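# Shelf Life

By the 700th demonstration I had stopped dreaming about anything but Snickers.
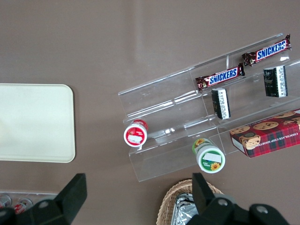
Proltberg paid me by the episode to squeeze a controller and teach the arm shopkeeping. Reach, close, lift, let go. It copied my every twitch, including the sulky pause I do before the shortbread.

"You're hesitating," said the supervisor.

"I'm modelling a thoughtful employee."

They wanted 2000 by October. At 1026 they let it try solo. It reached out, stopped, and sulked at the shortbread.

I asked for a raise on its behalf.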